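Thursday, after lunch

Bowls again. I said last time that I would write these up properly instead of leaving notes on the whiteboard, so I'm sitting down with a coffee and trying to be good about it.

The question from the Flonness people keeps coming back in the same form: can it put away dishes yet? I never know how to answer, as "put away dishes" is about nine jobs wearing one coat. Picking up a single plastic bowl from a clear spot, yes, I'd let my mother watch that. Splitting a stack, taking only the top bowl and leaving the others where they are, is a different story, and it's the one I've been chewing on all week.

A person does it without looking. You slide a thumb under the rim, feel the second bowl wanting to come along, give a little wiggle and off it comes. Our two fingers are stiff and thick and don't wiggle much, and the rims in a nested stack leave hardly any room to get in between. When I set the height by hand I can usually find the gap. When the policy sets it, we're at its mercy — and it does like to grab two at once.

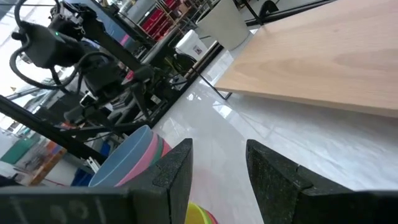
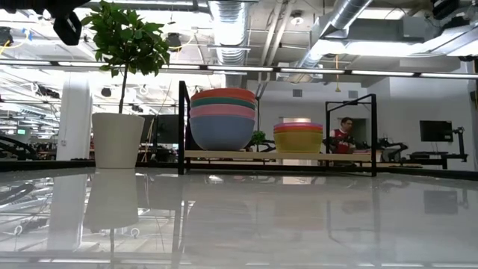
I went through the logs from the last batch, runs 2607 to 3335, and started sorting the failures into piles. Double grabs are the biggest pile by far. Next come the ones where the fingers close on the rim nicely and then the bowl tips on the way up, so it reaches the shelf at a slant and won't nest. The smallest pile is plain misses, and I'm pleased about that, because in January those were most of what we had.

Something I'd like to try before anyone retrains anything: come in from the side with one finger already under the rim, lift a tiny bit, pause, and only then close. It's slower. I timed myself doing it by teleop and it came to roughly 20 seconds a bowl, which no dishwasher in any restaurant would put up with. At home, though, who cares? If I'm out at work and the bowls are on the shelf when I get back, it can take all afternoon over them as far as I'm concerned.

The shiny surfaces are still on my mind too. I have a feeling the reflections are costing us something in the depth estimate, but I haven't tested it, so please don't quote me. A matte mat under the same setup would tell us in an hour. Hägglund sells one in a dull gray, and I've put it on the order list along with the finger pads from Grurero (softer ones this time, the last set was like grabbing things with a shoe heel).

To do:
Rename the failure piles so they match the Uvinier sheet.
Write the pause into the approach script and try it on short stacks first.
Ask whether we can have the other bench on Thursday mornings.
Mixed sizes after that, but not until the double grabs come down.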